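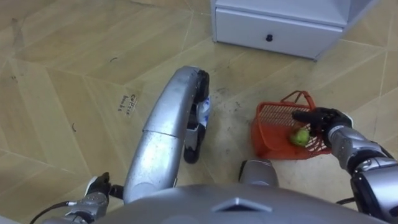
Robot's-eye view, right hand in the basket with the tennis ball

Work > Automation & Your Job
Anyone else go from doing the job to babysitting the robot?

mopandgo
Posted 9:40 pm
So I did housekeeping for Waltico for five years, the furnished apartments over in Ustby, and in January they moved me into what they call the practice room. It's set up like a bedroom and the humanoid does tidying jobs in there all day. Right now it's baskets. Get hold of the basket on the floor, get it up onto the little white cabinet, next round. My part is putting everything back where it started, typing a note about the round, and being near the stop button (which I've hit twice, both times because I got nervous).

Same hourly pay, and my knees are thrilled! But the day feels so different. I used to have the radio on and my own floor and nobody cared what order I did things in. Now there's a target of 100 rounds a shift, my best is 87, and the program we log it in, Genier, makes you pick a reason every single time you fall behind. There's no "I was in the bathroom" on the list, I checked.

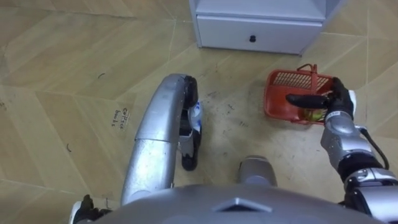 Fingers closed on the rim of the basket

What I didn't expect is how much they ask me about stuff I never thought about. Where do you grab a basket so it doesn't tip? I had to go stand in my kitchen and pick one up a bunch of times to find out what I do. I like that part, I'll admit it. I just can't tell if I'm being promoted or if I'm teaching my replacement how to hold a basket.

graveyard_dee
Posted 9:58 pm
Second one. Sorry hon. We got carts that drive themselves at the laundry plant I work at, and the same speech about "moving up to oversight." Ask them in writing what your job title is. Mine still said linen porter a year later, so when they cut porters guess who was on the list.

tallboy_ops
Posted 10:15 pm
Gonna disagree with Dee a little. I've been a robot operator at Ruangrit for a while now and I came off a loading dock. People who know the real work are worth a lot in those rooms, the engineers are great at code and I've watched them fold a towel like it was a road map. OP, learn how the logging works, learn what the fault codes mean, get them to let you run the startup checks. Resetting the room is the part that goes away first.
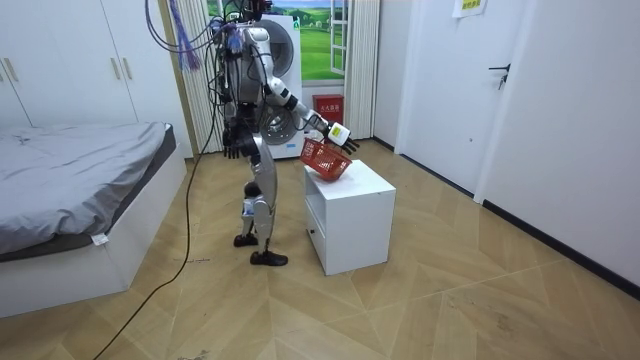 And the 100 thing, push back on that. A target like that usually comes from somebody dividing the shift by the length of one clean round. They leave out cable checks, they leave out rebooting, they leave out you eating a sandwich. We got ours changed by writing down the stoppages for two weeks and handing over the sheet.

graveyard_dee
Posted 10:22 pm
"Get them to let you" is doing a lot of work there. Did they pay you more for the startup checks or did you just start doing them?

tallboy_ops
Posted 10:31 pm
Ok fair. Did them free for months before the raise. I wouldn't do it that way again.

mopandgo
Posted 10:47 pm
Writing down the stoppages, yes, I'm doing that tomorrow, thank you!! And Dee I looked at my pay stub and it says "room attendant," so that's an email I'm sending too.

The other thing that gets me is the quiet. In the apartments we'd all holler down the hall at each other and eat lunch together on the back steps. In the practice room it's me and the motors. My old crew asks me when it's coming for their floors and I don't have an answer, and I think a couple of them don't believe me when I say that.
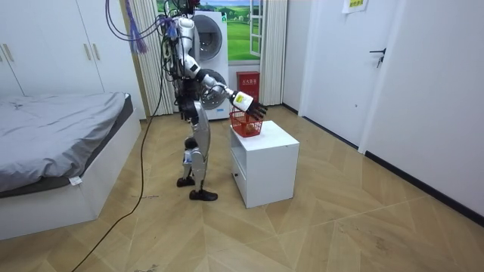
I told my supervisor they should come over and see it for themselves, let them ask their own questions, and she said she'd bring it up. That was before the holidays, so.

penny_in_scheduling
Posted 11:05 pm
I'm on the office side at a different company and I'd ask about the visit again, by email. Half the trouble at our place was people hearing about the machines through the break room. Also does anybody know if Genier lets you add your own stoppage reasons? Ours has a free text box but it's hidden under the notes tab.

mopandgo
Posted 11:12 pm
There's a notes tab???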